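Ribs and webbing (plastic parts)
September 15, 2026
By the Flurnanix Household Encyclopedia staff

Ribs and webbing are the thin walls built into a plastic part to make it stiff without making it solid. Turn over a storage bin, a lawn chair or the lid of a kitchen scale and you will very likely find them on the underside, running in straight lines, crossing in squares, or fanning out from a corner like the spokes of an old wagon wheel. Most of us live among hundreds of them and hardly ever give them a glance, though they are well worth one!

The idea is a good deal older than plastic. Carpenters braced gates with a slanting board, and iron founders cast ribs into stove plates and bench legs, because a flat sheet bends easily and a sheet with an edge standing up from it does not. When molded plastics came into the home, the same habit came along with them, and it suited the new material very nicely.

A thick lump of plastic cools slowly and unevenly in the mold, and as the middle shrinks it can pull the surface down into a shallow dimple, known as a sink mark. Thin walls cool more evenly and use less material. Designers therefore hollow out the heavy places and leave a web of ribs behind, usually making each rib thinner than the wall it stands on.
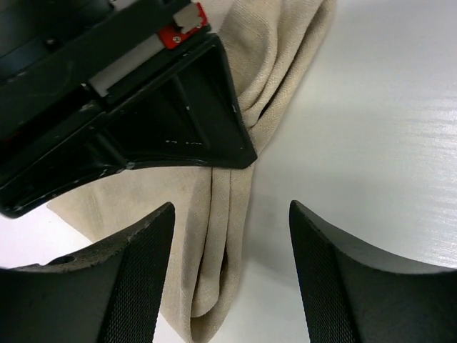 Dark, matte plastic in an open triangular shape, with internal webbing and recessed pockets. The outer edges are scuffed.

Triangles are a great favorite in this kind of work. A square made of four strips can lean over into a diamond if its corners give a little, while a triangle holds its shape unless one of its sides stretches, buckles or breaks. Shelf brackets show this very plainly, and so do the undersides of many step stools. The Skiser garden stool, a modest thing sold in 12 colors, has a seat crossed by triangular pockets, and the pockets do collect leaves if it is left outdoors upside down.

Cleaning is the one common complaint. Pockets hold crumbs, dust and soap, and a cloth seldom reaches the corners, so an old toothbrush and warm water will serve you better. Cracks tend to begin where a rib meets a wall at a sharp angle, and for this reason the joint is often given a small rounded curve, called a fillet.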